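Zum Ausdrucken | Kommentare (2)

Ein Plädoyer für den Zipperbeutel

Von Auður Bergmann

29. Januar 2025

Ich muss mal eine Lanze brechen, und zwar für ein Stück Plastik. Ja, ich weiß. Ich kaufe meine Linsen lose, ich habe drei Jutebeutel in jeder Jackentasche (gefühlt), und trotzdem liegt bei mir in der zweiten Küchenschublade von oben ein Stapel durchsichtiger Beutel mit Zipper, den ich gegen jeden verteidige, der mir mit Wachstüchern kommt. Und das passiert öfter, als man denkt!

Angefangen hat die Sache mit den Süßigkeiten. Bei uns in der Straße gibt es im Mai ein Hoffest, und seit wir hier wohnen, packe ich die Naschtüten für die Kinder. Früher habe ich dafür Papiertütchen genommen, die weißen, die man beim Bäcker für zwei Brötchen bekommt. Sehr hübsch, sehr nostalgisch, oben zweimal umgeknickt und ein Aufkleber drauf. Dann kam der Jahrgang mit dem Regen, und ich habe den halben Nachmittag klebrige Bonbons von einer Bierbank gekratzt, während neben mir ein Fünfjähriger weinte, dem unten alles aus der Tüte gefallen war. Seitdem Zipper. Ende der Diskussion, dachte ich.

Von wegen Ende. Im Elternchat ging es erst richtig los. Muss das denn Plastik sein, gibt es da nicht was mit Kordel, die Schwägerin hätte so süße Stoffsäckchen genäht. Ich habe mir die Stoffsäckchen angeschaut, sie waren wirklich süß. Aber 112 Stück davon nähen, und dann alle wieder einsammeln und waschen? Wer das macht, darf sich gern bei mir melden, ich bringe Kuchen vorbei.

Was mir an den durchsichtigen Beuteln gefällt, ist erst mal ganz banal, dass man reinschauen kann. Kinder wollen wissen, was drin ist, und zwar sofort, und bei der Papiertüte heißt das: aufreißen. Beim Zipperbeutel wird gedreht, geschüttelt, gegen das Licht gehalten und verhandelt. Ich tausche dein Rotes gegen mein Grünes. Das ist doch der halbe Spaß! Ich kann mich noch gut daran erinnern, wie ich selbst als Kind stundenlang eine Tüte bewacht habe, nur damit ich jederzeit nachsehen konnte, ob das Karamell noch da ist.

Und dann das Zumachen. Ich schwöre auf die farbige Schiene. Bei den ganz durchsichtigen sucht man ja ewig, wo die eine Rille in die andere soll, und am Ende ist der Beutel zu drei Vierteln zu und man merkt es erst im Rucksack. Mit einem kräftigen Rosa passiert mir das deutlich seltener. Ob die Marke Tavside heißt oder Ivton oder ob es die namenlosen vom Wochenmarkt sind, ist mir dabei völlig egal, solange ich die Schiene ohne Brille finde.
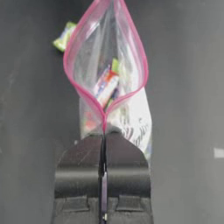 Bunt verpackt und gut zu sehen: der Beutel mit der rosa Schiene, links oben ein Riegel in Grün und Weiß.

Jetzt zum Befüllen, denn da haben selbst Leute, die sonst alles können, erstaunlich schlechte Manieren. Die Öffnung muss weit auf. So richtig weit, nicht bloß so einen Schlitz, durch den man dann jeden Riegel einzeln zwängt und sich wundert, warum die Hälfte daneben landet. Ich krempele den Rand gern einmal nach außen, dann bleibt er stehen. Riegel kommen bei mir zuerst hinein, die kleinen Sachen obendrauf, die rutschen von selbst in die Lücken. Mein Mann macht es genau andersherum und behauptet, so sehe man die Riegel besser. Wir haben uns darüber schon einmal ernsthaft gestritten, mit Pause und Türenschließen, und packen seither in getrennten Zimmern.

Viel wichtiger finde ich, dass man nicht zu viel hineintut! Der Mensch sieht einen Beutel und will ihn vollmachen, das steckt irgendwie in uns drin. Ich habe im ersten Zipperjahr so gestopft, dass die Schienen an den Ecken wieder aufgegangen sind. Lieber bleibt oben Luft. Ein Drittel leer sieht vielleicht knauserig aus, lässt sich dafür aber problemlos schließen, und bisher hat sich noch kein Kind beschwert. (Die Eltern schon. Aber die bekommen keine Tüte.)

Bleibt der Müll, und da will ich mich gar nicht herausreden. Wenn so ein Beutel nach einem Nachmittag in der Tonne landet, dann war die Papiertüte die bessere Wahl, Regen hin oder her. Deshalb steht bei mir am Hoftor eine Kiste von Raletti, da war mal Dosentomate drin, und wer geht, wirft seinen leeren Beutel hinein. Die meisten kommen zurück, manche sogar mit einem Bonbonpapier als Trinkgeld. Zu Hause spüle ich sie lauwarm aus, stülpe sie über Kochlöffel und lasse sie über Nacht trocknen. Unsere Küche sieht dann aus wie ein Quallenbecken, aber am nächsten Mittag ist alles wieder in der Schublade.

Die ältesten Beutel sind inzwischen ein bisschen milchig geworden und haben Falten, die nicht mehr rausgehen. Die nehme ich für Schrauben, Samen und die Puzzleteile, von denen keiner weiß, wohin sie gehören. Für das nächste Hoffest habe ich noch genug gute, und die Einkaufsliste hängt schon bei Kárason im Laden, falls jemand etwas beisteuern möchte. Bitte nichts mit Lakritz, das bleibt jedes Jahr übrig und ich muss es dann essen.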